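Iltura opens its weighing and labelling range to small food shops

Iltura, the maker of counter scales and label printers for shops, will start in May the sale of its new Plallach range. The range is made for bakeries, cheese counters, greengrocers and other small shops which sell by weight and until now have used a scale, a printer and a till from three different makers.

The first model, Plallach 8, is a counter scale with built-in label printer. The shop assistant puts the goods on the plate, chooses the product by its key or by its number, and the label comes out from the front side. The scale keeps up to 1672 products in its memory, with name, price per kilo, list of ingredients and the sell-by period. When the power goes off, the list remains saved.

"Our customers told us the same thing for a long time. They can weigh, and they can print, but changing a price on Monday morning before opening takes too much time," says Stavros Kolev, head of retail products at Iltura. "With this model the owner changes the price one time, and all scales in the shop receive it. I have a family in the fruit trade and I know what the early morning looks like."

The display is placed on both sides, so that the customer reads the weight and the price at the same moment as the seller. The figures are large and the brightness can be set in the menu. The weighing plate is taken off without tools and can be washed in the sink. The keyboard is flat and covered with one sheet, so flour and juice do not enter between the keys.

Paper rolls are changed from the side. Iltura has kept the same roll size as in its older printers, and shops which have stock of labels can continue to use it.

Before the start of sales the scale was tested in two shops of the Gilchrist bakery group. The staff there weighed bread rolls, loose biscuits and cakes by the piece during the normal working day. After their remarks, the tare key was made bigger and the warning sound quieter – the first version could be heard in the street.
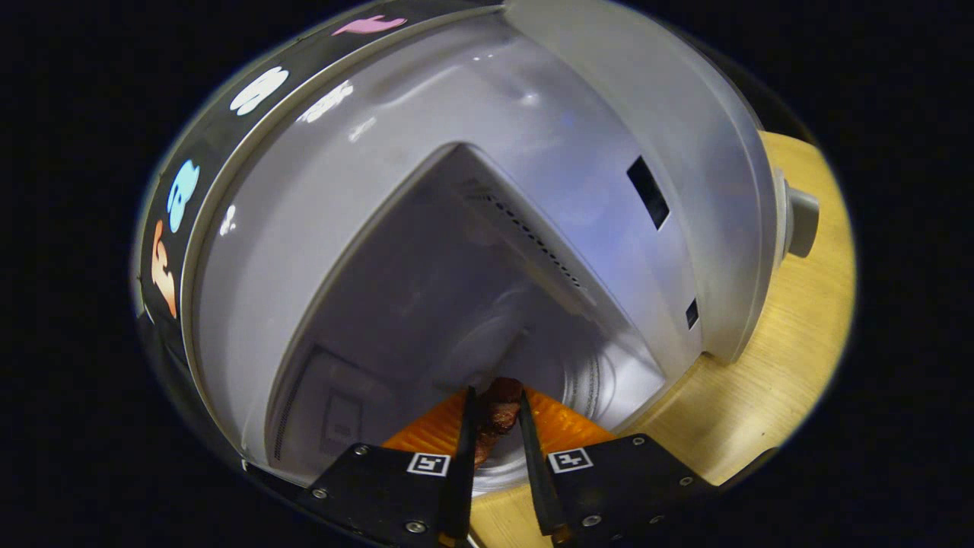
The test has also shown that many shops need training more than they need new functions. For this reason each order includes a visit by a technician, who sets up the product list together with the owner and stays for the first hour of trade. Shops outside the service area receive the same help by telephone.

Service and spare parts will be provided by Clillovance, which has worked with Iltura on its warehouse scales. "We keep the print heads and the plates in our own store, so the shop does not wait for the factory," says Velimir Pavlović, service manager at Clillovance. The yearly check of accuracy can be ordered together with the scale or later.

The first delivery is roughly 200 pieces. Orders are accepted from existing dealers of Iltura, and new dealers may apply to the sales office. A larger model with a hanging plate, for fish and vegetable markets, is in preparation – its price and date will be announced separately.

Dealers can ask the Iltura press and sales office for the price list, technical sheets and demonstration scales.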